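[doradik-shop] Re: cable drawers, again

From: Selina Sutter
To: doradik-shop list
Subject: Re: cable drawers, again
Date: 23rd September

Zoila, all,

Typing this between two other things so forgive the state of it. Answers to Zoila's questions first, then the how-to that Emrys asked me for back when we bought the Antal cabinet and which I never wrote. If you only read one part read step 3.

Zoila Arboleda wrote:

> Hi everybody,
>
> I went to get a USB cable out of the drawers last night and
> came away with a fistful. They were all hooked through each
> other, plus a power cord, plus a pair of headphones I think
> has been in there since the old place. Took me longer to get
> one cable free than to do the job I wanted it for.
>
> Not pointing fingers. I've shoved things in there too when I
> was on my way out the door. But can we agree on some kind of
> system? Questions:
>
> - Are we supposed to tie them, and if so with what? I found
> rubber bands, bread clips, tape, and one shoelace.
> - How big should the loops be? Some are wound so tight they
> hold the shape forever.
> - Who decides what gets thrown out? There are cables in there
> that fit nothing we own.
> - Is there still a label maker? The Takport was on the shelf
> by the sink and now it isn't.
>
> Happy to put in an evening on this if somebody tells me what
> the rules are.
>
> Zoila

OK. In order.

Tying: hook and loop strips only. There's a roll in the top left drawer of the Antal, cut as much as you need. No rubber bands please, they go gummy and leave brown marks on the jacket. No tape for the same reason. Bread clips are fine for marking a plug but they don't hold a coil. The shoelace is Emrys's, he says he wants it back.

Size: see below. Short version, bigger than you think.

Throwing out: nothing goes in the trash. Dead or doubtful cables go in the gray tub under the Antal and Segundo takes the tub to the drop-off in Skikton when it fills up. He was there last week so it's empty now, good moment to do this. For the ones that fit nothing, put them in the tub with a bit of tape saying "orphan" and leave them there until he next goes. If you recognise yours, grab it before then.

Label maker: the Takport is in my bag. Sorry. I took it home to do the spice jars and forgot. Back tomorrow, with a fresh tape in it. 12 mm, white, please don't order the clear kind again, you can't read it on black cable at all.

Now the how-to. I did the bottom drawer this way already and it took me nearly 2 hours, 32 cables in total, most of that was untangling. The winding is quick once you have them loose.

HOW WE COIL AND PUT AWAY CABLES

1. Clear some table and dump the drawer out. All of it. Don't try to pull them one by one out of the drawer, you just make the knots tighter. Push the heap to the back and work toward you. Unplug anything that's plugged into itself, people do this with extension cords and it makes a ring which then catches every other thing in there.

To get a knot out, loosen, don't pull. Shake the heap a little, find a plug, follow it back. If a plug is stuck in the middle, open the loop around it wide enough for the plug to fall through. Béla does it with a crochet hook, I do it with my fingers and bad language.

2. Check it before you coil it. Run the whole length between finger and thumb. You're feeling for flat spots, cuts, and any place where it goes soft right behind the plug. Bend it gently there. If you see bare metal or the inner wires, gray tub, no discussion. Same for power cords with a cracked plug, and please don't test those "just to see."

If it looks fine but you don't know whether it works, try it. A USB cable can charge a thing and still not carry data, so try both if you can, and if it's charge only say so on the label. We have lost whole evenings to this. I mean I have.

Wipe it while you're at it. Damp cloth, not soaking, dry before it gets wound up. The sticky ones come clean with a drop of dish soap on the cloth.

3. Coil it loose. This is the one that matters. Start at one plug, lay the cable around in a loop on the table and keep going in the same direction the cable already wants to go. Every cable has a bend it likes. If it fights you, turn it over and go the other way. Let it roll a little between your fingers on each turn so the twist doesn't build up.

Don't wrap it around your hand and elbow, and don't wrap it around your fingers in a tight bundle with the last bit cinched round the waist. Looks neat in the drawer, kills the wire. Leave both ends free of the coil so you can get at either plug without undoing the whole thing. Thin USB cables can be loops about as wide as your palm or a bit more, thick power cords a good deal wider.

A loose loop like the black USB one on the table is what I'm after, lying flat, with a plug out at the top and the other end hanging off the bottom. Doesn't need to be pretty. Doesn't need to be a perfect circle. One strip on it and it's ready for the drawer.

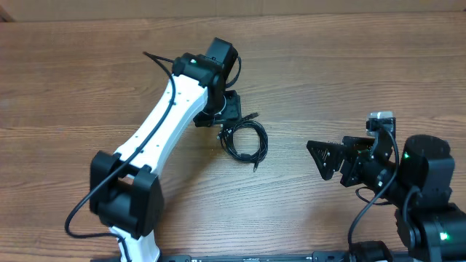 4. Strip on, once around, opposite the plugs. Snug enough that the coil holds together when you pick it up by the strip and no snugger. If the cable has a dent where the strip was, the strip was too tight. Long cords get a second strip across from the first. Leave the strip on the cable when you use it! Wrap it around one end near the plug so it's there when you coil it up again. Half the roll has gone home on people's sleeves.

5. Label it. One flag label near one plug, folded over so it sticks to itself and not to the jacket. What to write: what is on the ends, how long, and "charge only" if that's what it is. Nothing else. No names, no "good one", no dates. If a cable belongs to a particular machine or charger it lives with that thing and not in the drawers, and the label says which thing.

Before the Takport is back, masking tape and a pen is ok. Write it big.

6. Into the right drawer. Going down the Antal, left side:

Top: strips, labels, scissors, adapters in the little tin
Second: USB, short
Third: USB, long
Fourth: audio
Bottom: power cords and anything thick

Right side is screws and such, leave it alone, that's Béla's and he has it how he wants it.

Coils stand on their edge in the drawer like records, not stacked flat. Stacked flat, the one you want is at the bottom and out comes the fistful. Standing up you can flip through and read the flags. If a drawer is so full they won't stand, tell me, don't squash.

7. Bringing one back. Coil, strip, drawer. If you really have to run, there's a basket on top of the cabinet now, drop it in the basket and somebody will coil it. Not in the drawer uncoiled. I would much rather have a messy basket than a messy drawer.

That's it for the steps.

A FEW LEFTOVER THINGS

The headphones. Does anyone claim them? Over-ear, one pad missing, very long cord. On the hook by the coats. Going to Skikton with the next tub otherwise.

Cabinet key. The Antal doesn't need to be locked and I'd rather it wasn't, last time it got locked the key was in Segundo's truck. The combination box by the side door is where the key lives, code's been changed to 3478, please don't forward this mail outside the list. If you find the cabinet locked open it and leave it open.

The big mixed box under the stairs. I have not touched it. I looked in, I closed the lid. Segundo thinks there are monitor cables in it which we could use, so if Zoila wants her evening that would be the place to start. I can do it with you, any night except tomorrow. Bring something to drink. Strips and scissors are there.

Buying more. We don't need more short USB, plenty. We do need a couple long ones and one decent extension cord with a flat plug to go behind the shelf by the sink. Béla said he'd look. Béla, did you look?

Emrys also asked if we could just get those plastic cases with a reel inside. I tried one at home. The cable comes out with kinks every few inches and the spring went after a month. So no from me, but if someone loves them, bring yours in and show us.

And winding direction, before it starts another thread: I don't care whether you do over-under or just over. Over-under is better for the long audio cords, they throw out straight and don't twist up on you. For a short USB cable it makes no diffrence. Emrys can show you over-under if you've never done it, it takes a couple of tries to get and then your hands just know.

I'll print the steps and tape them inside the top drawer once a few of you have tried them and told me what's wrong. Corrections to the list please, not to my phone. I lose them on my phone.

Have to go, the oven's beeping.

Selina

PS Zoila if you still have the cable you fought for, keep it til you're done, no rush. Just coil it after.

PPS Scissors go back in the top drawer. The top LEFT drawer. Thank you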